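About Sumia

Sumia builds and services two-arm workstations for small shops that assemble things by hand. We are based in Mestivmont, on the second floor of the old Laaksonen building, and we have been selling the same basic kit, with changes, under the name Dasness.

The company was started by Aleksi Hirvonen, who had spent years fixing packaging lines and was tired of seeing small customers turned away. Most of them had a job that took one person all day and was too short-run for a full line. They wanted something that would fit on a table.

What we sell

A Dasness kit is a pair of arms, two parallel-jaw grippers, the wrist modules, cabling, a controller and the software to run it. We deliver it, bolt it down, and stay until your own people have taught it one complete job. The arms are taught by guiding them through the motion. Your staff do not have to write code, though they can if they want to.

You can also rent. The shortest rental is 54 days. Customers who buy at the end of a rental get the fee taken off the price.

As of August 2018 we have 84 kits out with customers, bought and rented together. Many are doing wood and plastic parts: toys, small fixtures, display stands. We don't do food and we don't do anything over the rated load, so please ask before you send us a drawing.

How we test a job

Before we quote, we ask for a box of your parts. We put them on a bench at our office and work through the job with both arms. Parts with a stem and a base, or a disc with a hole in it, are a common request and harder than they look. The angle of the grip matters, and so does which arm holds and which one waits.

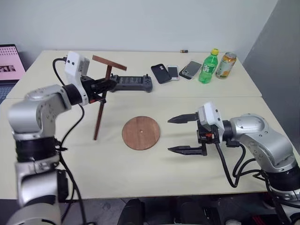 Bench work with wooden parts, Mestivmont office.

You get a short written report with the cycle time, the failures and what we would change about the part, if anything. Sometimes the answer is that a simple jig would do the job for less, and we will say so. We have written 752 of these reports so far. The report is free and yours to keep.

Service

Spare gripper fingers and cables are kept in stock and go out the next working day. Phone support is answered by the same people who do the installs. Software updates are included for as long as you own the kit.

To arrange a parts test or a visit, use the contact form or call the office. Please tell us the size and weight of your largest part.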